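5. Failure analysis: the over-force press

5.1 What happened

The results in Section 4 count an episode as a success when the cap of the named button goes down by at least 2 mm before the time limit. With this rule the Montoya policy looks strong, and we first planned to report it without more comment. During the check of the contact logs of 2025-01-06, however, we found that a small group of episodes had both a success flag and a contact force that no real button, and probably no real gripper, would survive. Out of 1318 episodes, 34 ended with a downward force above our safety line of 100 N. Most of them were counted as successes in the first version of our table.

We call this failure the over-force press. The policy reaches the correct button, the cap reaches its lowest point, and the arm continues to send downward commands. In the Gundero simulator the button base is fixed to the table, so nothing moves away and the force increases until the controller stops the arm or the episode ends. On hardware the same commands would load the fingers and the wrist along their axis. For this reason we treat the over-force press as a safety matter and give it its own section, although the number of cases is small.

The task is the same as in the rest of the paper. The arm stands on a black block at one side of the table, the gripper points down, and the three domed buttons form a slanted row. An instruction names the color of one button. The other items on the table are distractors and must not be touched. Figure 5 gives the view of the front camera with the gripper down at the blue button, the position in which the largest share of the over-force cases began.

Figure 5. Front camera, gripper at the blue button.
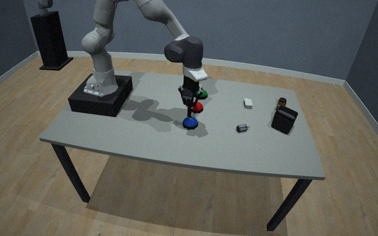

5.2 How the episodes were reviewed

Two of the authors reviewed all flagged episodes separately. Each reviewer had the front camera, the wrist camera, the rear camera, the commanded end-effector height and the contact force, all on one time line. They wrote down the moment of first contact, the moment when the cap reached its lowest point, and the moment when the force crossed the safety line. When the two notes did not agree, the episode was replayed from the stored simulator state and looked at again together.

We also reviewed a group of normal episodes, chosen at random from the same runs, so that we would not explain the failure by something which is also present in every good press. This step was suggested by Dalia Benmoussa after our first explanation was found to be wrong. We had believed that the arm was colliding with a neighboring button and that the force came from there. In the replays the neighbor was sometimes touched, but the large force was always on the target.

The reason for our first mistake is easy to understand from the front camera. When the gripper works in the back part of the row, it hides a large part of the button it is working on, and the reviewer has to guess where the finger ends. Figure 6 was taken from the same camera with the gripper over that part of the table.

Figure 6. Front camera, gripper at the back part of the row.

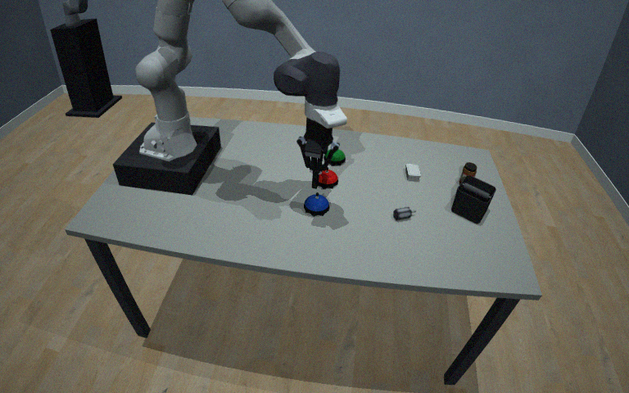

Side contact with a neighbor was therefore checked from the simulator contact list and not from images. The list gives, for each time step, the pair of bodies in contact and the normal force. With the front camera alone we could not have decided: in Figure 6 the long finger comes down just to the left of the red dome while the linkage on the other side lies in front of part of the green one, and a reader can easily believe that the gripper touches both. Only the blue button, which is nearest to this camera, is fully visible there. In our first reading we had trusted the front images too much, and several episodes received the label "neighbor contact" without any entry in the contact list. These labels were removed, and the review was repeated from the beginning for all flagged episodes.

5.3 Where the wrong height comes from

The Montoya policy does not receive the contact force. It predicts small end-effector motions from the camera images, the joint positions and the instruction. To stop pressing, it must understand from the images that the cap is already down, or it must have learned how long a press normally takes. We wanted to know which of these two signals it uses.

In the first test, we replaced the wrist image with the last image before contact and kept it frozen during the whole press. If the policy depended on seeing the cap go down, this change should have damaged the timing of the release. The effect was very small. In the second test, we left the images as they were and changed the height of the table by a small amount at the start of the episode, so that the finger arrived earlier than in the training data. Here the effect was strong. The policy continued to press for nearly the same distance as before, and the force went over the safety line in many episodes which had been harmless with the original height.

We conclude that the policy mainly repeats a learned travel distance. It does not watch the cap. One possible reason can be found in the geometry of the wrist camera. It looks down along the gripper, and the parts of the gripper itself fill most of the lower half of the image. At the time when the height matters most, the lower part of the button is behind these parts. Figure 7 is a wrist image with the blue button as the visible target. Its upper part is clear, with strong color against the pale table, but the rim on the near side, which would show how much of the cap is still above the base, cannot be seen.

Figure 7. Wrist camera above the blue button. 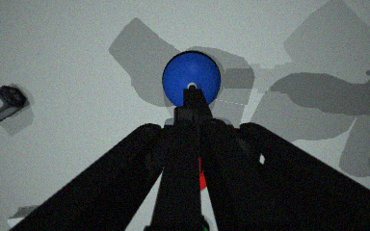

The travel distance itself is correct on average, so the failure needs a second condition. In the flagged episodes this second condition was nearly always a late correction in the horizontal direction. The finger first came down beside the center of the cap, the policy moved it toward the center while already in contact, and the downward part of the motion was then started again from the beginning. The total distance became too long by the amount of the first, unfinished press. In the normal episodes of the comparison group we found such corrections too, but in these the finger was lifted before the second attempt.

Ozan Kılıçarslan tested whether the shadows could be responsible for the late correction. The arm throws large, soft shadows on the pale tabletop, and they move toward the buttons together with the gripper. He rendered the flagged episodes again with the shadows switched off and let the policy run from the same start state. Some of the episodes became normal, but a few which were normal before became over-force presses, and we cannot say that the total effect is positive. We report the test because other groups may have the same idea. In our opinion the shadows change the place of first contact a little and do not cause the failure.

5.4 A simple guard and its cost

Before training anything new, we added a guard outside the policy. The guard reads the estimated wrist force at every control step. When the downward force is above a limit which is far under the safety line, it cancels the downward part of the command and raises the gripper to a fixed clearance height over the table. The policy gets control again only when this height is reached. The horizontal part of the command is set to zero during the lift, so that the finger does not drag over the cap or over the small knob on its top.

The clearance height had to be chosen with care. A low height saves time, but the outer fingers spread to the sides and can touch the next button if the policy turns toward it too early. The buttons stand very close to each other, with their bases nearly touching, and there is little free space between the domes. We selected a height at which all parts of the gripper are well above the caps. Figure 8, from the rear camera, has the open gripper high over the table. From this side the order of the row is reversed, with green nearest to the camera and blue farthest away.

With the guard active, none of the flagged episodes crossed the safety line when we ran them again from the stored start states. The cost is time. In an episode where the guard is used, the policy often begins the whole approach again, and some of these episodes are now lost to the time limit. The Zallbridge controller, which we use on the real arm in Girnitz, adds a delay between the force reading and the command, and the limit of the guard must be set lower there than in simulation.

Figure 8. Rear camera, gripper raised. 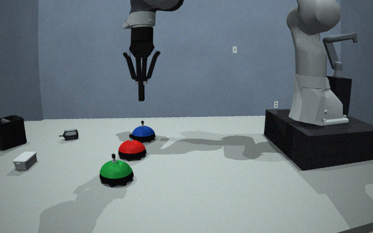
5.5 Changes to the success rule

We changed the success rule for all tables in this paper. An episode is now successful only if the cap goes down by the required distance and the contact force stays below the safety line for the complete episode, including the time after the press. The earlier rule stopped recording at the moment of success, and for this reason the largest forces did not appear in our first logs. The recorder now runs until the arm is again at its clearance height.

The new rule does not change the order of the compared methods, but the distance between them becomes smaller. The method with the highest rate under the old rule loses the most, as it presses with the longest travel. We think that similar losses are possible in other press, push and insert tasks where the target cannot move away and the policy has no force input.

Two limits of this analysis should be mentioned. All flagged episodes come from simulation, and the contact model of Gundero is stiffer than a plastic cap with a spring, so the forces should be read as a sign of a wrong command and less as a prediction of damage. Also, the table height test was made only with the blue button as the target. For the red and the green button we have the contact logs but not the changed-height runs, and the explanation in Section 5.3 is less certain for them.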